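September, after tea

Up early and got the bench cleared before Otis Sorensen rang. He wanted to know if the 22 labels had come for the Tilley job. They hadn't. Told him I'd chase them after lunch and forgot, so that is first thing tomorrow.

Most of the day went on the board. I like the blue for the small parts, it is easy to find against the white. The outlines are thin and black and I wondered if they'd be too faint, but I could read them well enough from my stool. The dark cover on the table helps too, and so does the black curtain behind, though it collects lint like nothing else and I went over it with the brush twice before I was happy.

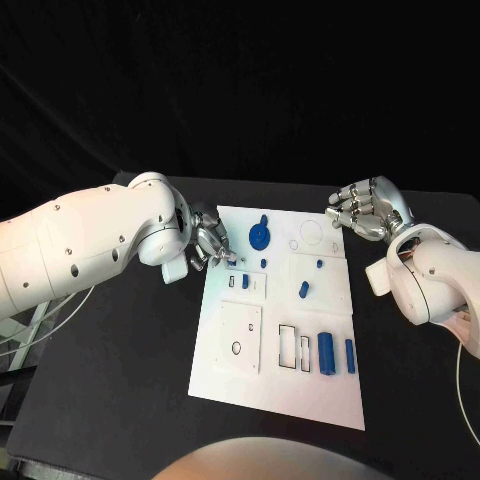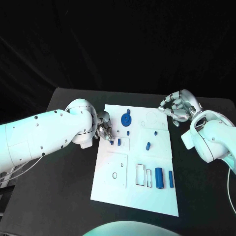
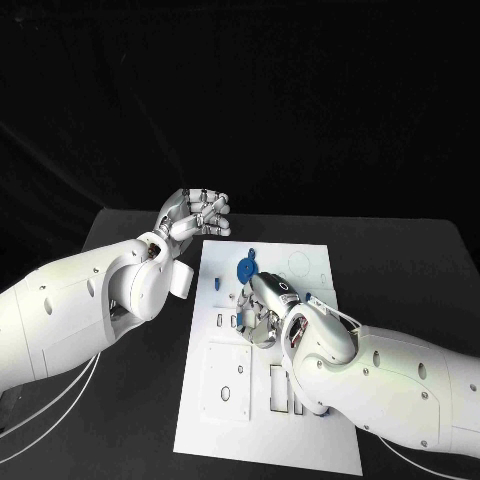
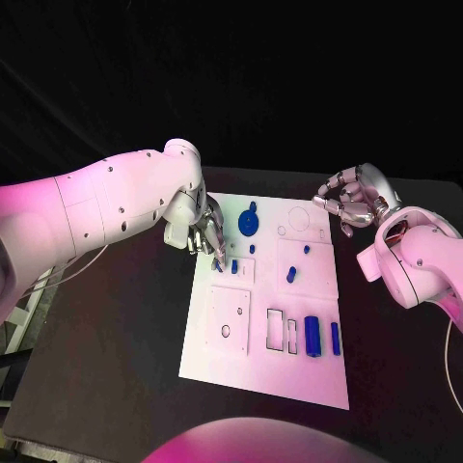 The board on the dark table, black curtain behind.

Stopped for a sandwich at one. Feyisa had left half a lemon slice in the fridge with a note on it saying eat me, so I did.

In the afternoon I went through the spare pegs and sorted them into the two-litre ice cream tubs. Roughly 70 in the first tub and I gave up counting the second. The Enodham invoice came to 2,165 dollars, more than the quote, and I've written to ask about the freight. Also need to order a Filtix cartridge for the kitchen tap.

I want to try the board turned square to the table edge. It has been sitting a bit skewed and it bothers me more than it should. Might add a second colour of peg later on if the budget allows.

Rain on the way home. Leftover soup, then bed. Must remember the bins.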